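Uzma Ghauri
3/18/23

Spring clear-out, long thread. I am going through the clothes of the whole family before the weather changes, and I will write down how I do it, as some of you asked me last September and I answered very badly.

First rule in my home: everything is looked at on a table. Not on the bed. On the bed I sit down, then I find an old scarf, then one hour has passed and I have folded three socks.

I put a tablecloth under the clothes. Mine is white with grey ferns and little orange-tan flowers. A bare table has one rough corner where it catches knitted things, and I have already lost one cardigan to it.

Now the piece that made me think the longest. It is the long-sleeved top that goes from peach to mint green. My sister gave it to me and I have worn it to death, but the colours are still so nice that I can't be strict with it.

With this kind of top I don't begin with folding. I let it lie as it lands, then I pull out one sleeve, then the other, then the collar. When the collar is at the far side of the table and the cuffs are near me, I know where I am.

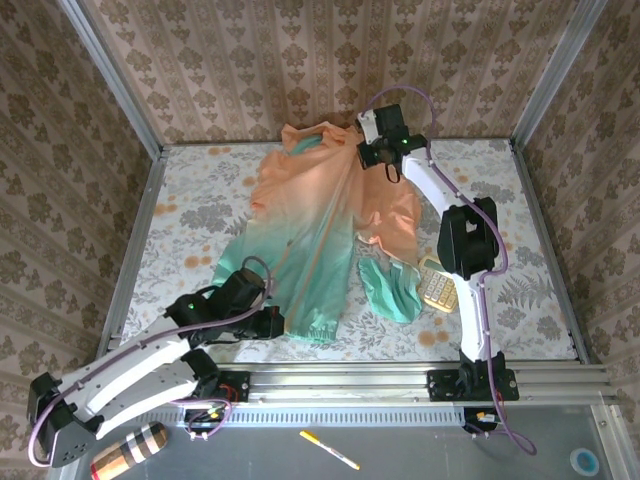 Do you iron a top like this before you fold it?

Only if it will hang in the wardrobe for visitors' eyes. For the drawer I smooth it with my hands, and if it is very creased I give it a shake and leave it overnight on the back of a chair.

The calculator lives on the table during the clear-out. I sell some things on Jostley, and the postage eats the profit if I don't do the sum first. It is an old gold-coloured one with cream buttons and I like it much more than the one on my phone.

My sum is simple. What I think somebody will pay, minus postage, minus the bag. If the rest is smaller than the price of a coffee, the thing goes to the charity shop and I don't discuss it with myself.

Last year I sold 42 pieces. My husband says I should count also the hours. I have told him he may count them if he wishes.

(For those who are asking in the replies - no, I don't keep the boxes from shoes. I kept them for years. It was a mistake of great volume.)

Back to the zips. A zip is the first thing I check, before stains and before seams. Buttons I can replace in the evening in front of the television. For a zip I must go to Semari, the repair shop behind the station, and Semari is good but not quick.

What I look at: does the tape lie flat, or does it make waves? Waves mean that the cloth has shrunk and the zip has not. You can still wear it, but a buyer will see it at once and write you a message with three question marks.

Then I run the slider slowly up and down. If it stops always in the same place, I rub a dry piece of soap there. Jae-hoon Lim taught me this when we shared a flat, and he used the end of a candle. Both are fine. The candle leaves small white crumbs on dark clothes, so I stayed with the soap.

The zips on things with two colours are a little problem of their own. If you replace a peach zip on a mint cloth, the new one must be the same peach, or the whole piece looks repaired. I once waited 14 weeks for a salmon one. It came and it was pink.
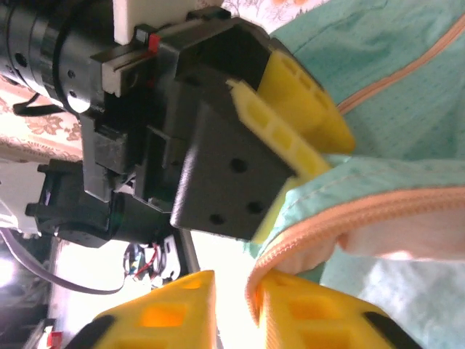 So when the zip is good, I close it before folding. Closed zips keep the front straight, and the teeth don't rub on the next thing in the pile. My mother closed all zips and all hooks even for the washing, and her clothes lasted longer than mine do.

Folding, the way I do it: front side down, sleeves across the back, then the sides to the middle, then up from the bottom in two folds. With slippery cloth I make the last fold a bit loose. If you press it hard it only slides open again later, in the drawer, when you are not there to see.

Cuffs. Please check your cuffs! Ribbed cuffs get tired before the rest. I pull softly and let go. If the rib comes back, it stays in the wardrobe. If it stays wide like a trumpet, it becomes a thing for painting walls and for the garden.

Another thing I learned late: patterned cloth hides stains very well, and this is lovely when you wear it and less lovely when you sell it. Tiny dots are the worst. I hold such a piece near the window and look along the surface, with the cloth a bit tilted.

I had one buyer who found a spot of curry that I truly had not seen. I gave the money back and she kept the blouse. She was very polite and I was red like the curry.

Somebody has asked what I write in the listings. I write the colours with plain words. "Peach at the top, mint green at the bottom" brings more people than "sunset ombré", at least for me. And I always write if the sleeves are long, as people ask it even when it is written.

About piles. I make keep, sell, give, and one more that I call Fu. Fu was our cat. She slept on exactly the clothes that I could not decide about, so the name has stayed. The Fu pile goes in a bag under the stairs, and if I don't open the bag until autumn, it goes away unopened.

I have opened the bag two times in six years. One time it was for a wedding and I needed the green trousers. They didn't fit.

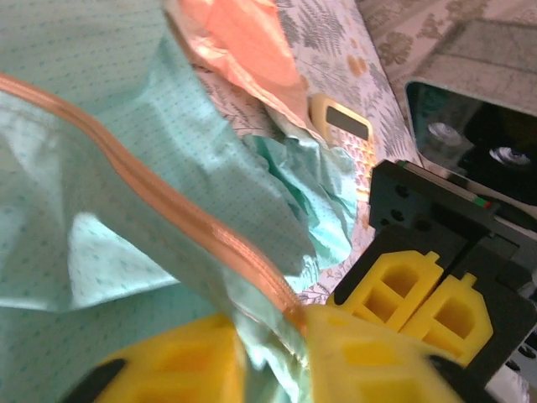 Soft pieces with a zip I store lying, not hanging. The weight of the zip pulls the front down and after one winter you have a long front and a short back. I have ruined a nice thin jacket this way and I still think of it.

For the drawer I use the low baskets from Skernetti, they are the right height for two folded tops, one on the other. With three, I always want the one at the bottom.

A small note on light colours. Mint goes grey if you wash it together with jeans, even old jeans. I wash mint, peach and cream together, cool, with less powder than it says on the packet. Wash inside out if the print is fine.

And what happens now with the peach and mint top? I did the sum. It came out well over the price of a coffee, so by my own rule it should go to Jostley.

I put it in the Fu pile. Yes, I know.

The next thing is the children's drawers, and for that I need more tea and a second table. I will continue here in this thread when I get that far. If you have a good method for tights, write it to me please, mine is only to close the drawer fast.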